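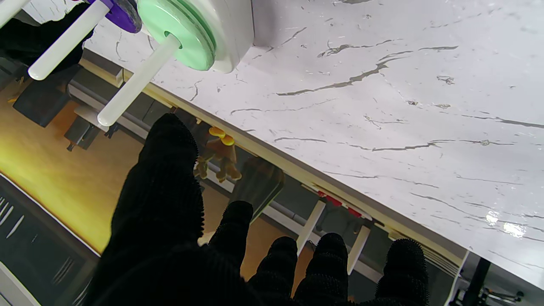 # Members' questions before the General Assembly

**Who can vote?**
Any full member of the Clulow Society of Respiratory Nursing whose dues are paid up to April. Associate members may attend, speak and sigh.

**How many people have to show up?**
The bylaws ask for 1,000 of our 3,000 members. We have never come close. A second call goes out an hour later, and whoever is still in the building makes a quorum.

**Can I send a proxy?**
Yes, with a signed form. One person may carry up to four. Forms signed "as discussed" go back to the sender.

**How do I run for the board?**
Send your name and a short statement to Beverley Dobson by 1 November 2021. Three seats are open. Statements longer than a page will be read by Beverley only, and she skims.

**Will the accounts be read aloud?**
In full. Coffee is served before, not during.

**Is the El Fassi travel grant decided at the meeting?**
No, the board picks the winner in closed session. Lobbying at the buffet has a poor record.

**Where do I park?**
Behind the Sindon building. The front lot belongs to the dentists, and they do tow.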